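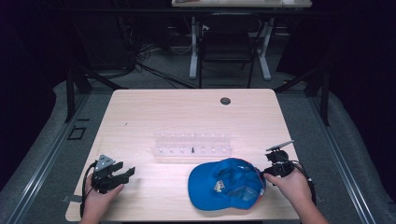 Tremlow Cap, Royal Blue

A baseball cap, in the sort of blue that can be found again on a crowded coat hook. It has an embroidered patch on the front in white, yellow and orange, and a thin strip of orange and white trim at the back, so the people queuing behind you get something to look at too.

The brim comes with a gentle curve. You may bend it further. Flat-brim enthusiasts should try the Leclerc, which we also stock and try not to have opinions about.

One size, adjustable, fits most heads and nearly all egos.

Care: sponge with cool water and a little soap, then leave to dry on something round. Wash at 30 if you must – the patch will cope, but the brim may sulk for a day or two. No tumble drying. No dishwasher, whatever your brother-in-law has read.

Item 2043. Sold singly or in boxes of 6 for clubs, crews and large families. Orders over 300 caps, please ring the Plitora warehouse first so we can clear the stairs.

Returns accepted unworn, with the label on.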